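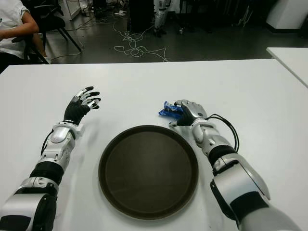

Section 3: Siting, assembling and first firing your Forno

16 comments
5 shares

By now you should have everything out of the crate and the packing list ticked off (if not, do pop back to Section 2 and finish that first, as it's miserable to find a bracket missing when the dome is already in your arms). Set aside a dry afternoon for the assembly and three evenings for the curing fires. I know that sounds a lot when all you want is a pizza, but an oven that has been dried out gently will look after you for years, and the small fires are rather lovely in their own right. Put a chair out.

Everything in this section applies to the oven with the single-skin flue. If your serial number is 3000 or higher you have the newer door with the sliding vent, and there is a separate note for you at step 12.

Choosing the spot

1. Walk round the garden with a cup of tea before you move anything heavy. You are looking for firm, level ground with open sky above it. Paving is best, and well-compacted gravel will do. Please don't use decking, however solid it feels underfoot.

2. Stand where you think the oven mouth will be and see which way the wind usually comes. The mouth should face away from it, or at worst sideways on. If your garden swirls like ours does, choose the position that keeps smoke off the kitchen window and live with the rest.

3. Check upwards as well. Branches, washing lines, awnings and the neighbour's clematis all need to be well clear of the flue. The clearance table is inside the back cover and applies to every model.

CAUTION: Never use the oven in a garage, tent, gazebo or covered porch, even with the sides open. A wood fire gives off carbon monoxide, which has no smell, and being partly outdoors isn't good enough.

Building the stand

4. Lay the four legs on an old blanket and find the two with the welded cross-piece. Those go at the back. Fit the shelf rails finger-tight only, all the way round, before you reach for a spanner.

5. Turn the stand upright and rock it. It will wobble, and that's fine at this point. Tighten the bolts a little at a time, working corner to corner in the same way as you would a car wheel, then rock it again.

6. Put a spirit level across the top in both directions. If one leg sits low, slip one of the steel shims under the foot. Wood and folded cardboard are very tempting here and both will let you down by the end of winter.

Note: The Plolier castor kit can be fitted at this stage if you bought it. Lock all four castors before going on, and don't wheel the stand about once the dome is on top. The castors are there for moving it at the end of the season, with the floor stones taken out.

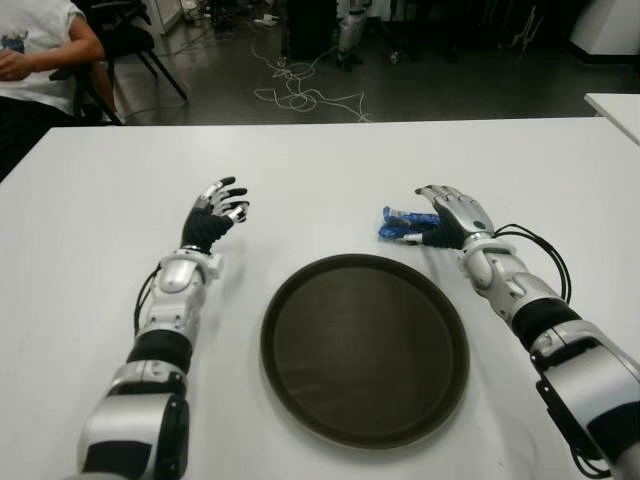 Round tray on the white table top, with an arm to either side.

Fitting the base and floor stones

7. Lift the steel base on to the stand with a helper. It isn't terribly heavy but it is awkward, and the edges can be sharp where they've been cut, so wear gloves. The lip goes towards the front.

8. Pour the dry bedding mix from the paper sack into the base and spread it with the flat edge of a trowel. Take your time over this bit. A smooth bed now means no raised edge to catch your peel on later, and you will bless yourself for the extra ten minutes every time you slide a pizza in.

9. Lower the floor stones in, starting at the back. Leave a gap of 5 mm between the stones and the wall of the base, all the way round. The gap looks like a mistake, and people do write in to ask, but the stones grow slightly as they heat and they need somewhere to go. Don't fill it with anything. Ash will find its way in on its own and does no harm.

10. Run your palm across the joins. If one stone stands proud, lift it out, take away a pinch of the bedding and try again. Don't be tempted to tap it down with a mallet!

Lifting the dome

11. You need two strong adults for this, and a third person to guide is a great help. Agree who is calling the lift. Wyn Voyle, who wrote the first edition of this guide and built the early ovens in the Mendley workshop, always had everyone do one practice lift of a few inches and set it down again, and I would urge you to do the same. Lift from underneath, never by the flue collar or the arch. Set the back edge down first and bring the front down slowly after it.

12. Hang the door on its pegs and check that it swings or lifts away freely. On the newer door, slide the vent fully open and shut a couple of times to clear any paint that has settled in the runner. If it is very stiff, leave it until after the first small fire and try again when the door is cold.

13. Wrap the rope seal round the bottom of the flue pipe and push the pipe down into the collar with a slight twist. Fit the rain cap last.
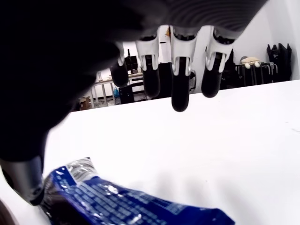 The thermometer is the one part that tends to get put in the wrong way round. If you have the Mockus dial, the long stem goes through the hole at the right of the arch and the washer sits on the outside, with the nut done up by hand. Any other oven thermometer with a stem that fits the hole will do perfectly well — just check that the dial goes high enough. A kitchen one meant for roasting joints will run out of numbers long before the oven does.

The curing fires

There is water in the dome when it leaves us, and there is always more than you would think. Driven out slowly, it does nothing worse than steam a little. Heated in a hurry, it can crack the lining. If the oven has stood outside uncovered for a wet spell before you got to it, leave it under a breathable cover for a week before you start.

14. First evening. Light a very small fire in the middle of the floor, using kindling only. Keep the door off. Feed it a stick or two at a time and let it burn for a couple of hours, then let it die down naturally. You should be able to rest a hand on the outside of the dome throughout.

15. Second evening. Do the same again with slightly thicker pieces, and move the fire a little towards the back after the first hour. You may see damp patches on the outside, or a wisp of steam from the flue collar. Both are normal. If the patches spread quickly, stop adding wood.

16. Third evening. Build up gradually to a proper fire with small split logs. When the inside of the dome goes black and then begins to clear to pale again, you are there. Let it burn out with the door resting across the mouth, ajar, and go to bed. 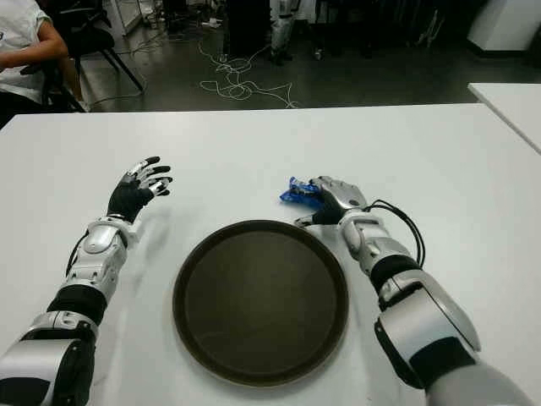
Hairline cracks often appear on the inside at this stage, and they worry everybody. They are simply the lining finding its shape. If you could slide a thin coin into one, take a photograph when the oven is cold and send it to us along with your serial number, and please don't light another fire until you have heard back. Anything finer can be left well alone.

CAUTION: Don't put a fire out with water, during curing or at any other time. Close the door, shut the vent if you have one, and leave it.

Wood

Use well-seasoned hardwood that has been kept under cover. Ash and beech are both good, and fruit wood smells wonderful if you know someone with an orchard. Split it thinner than you would for an indoor stove, no thicker than your wrist. Painted or treated timber and old pallets must stay out of the oven altogether, as must charcoal lighter fluid. One plain natural firelighter under the kindling is plenty.

Before you cook

Sweep out the last of the curing ash once the floor is completely cold, which can take until the following afternoon in August. A dry brush is all you need. Wipe the stones with a barely damp cloth if they look dusty, and let them dry with the door off. Don't use soap on them, and don't oil them.

Your first proper meal is covered in Section 4, where you will find the dough recipe and the heating times. If you can't wait, flatbreads are very forgiving and cook happily while you are still getting used to where the hot spots are.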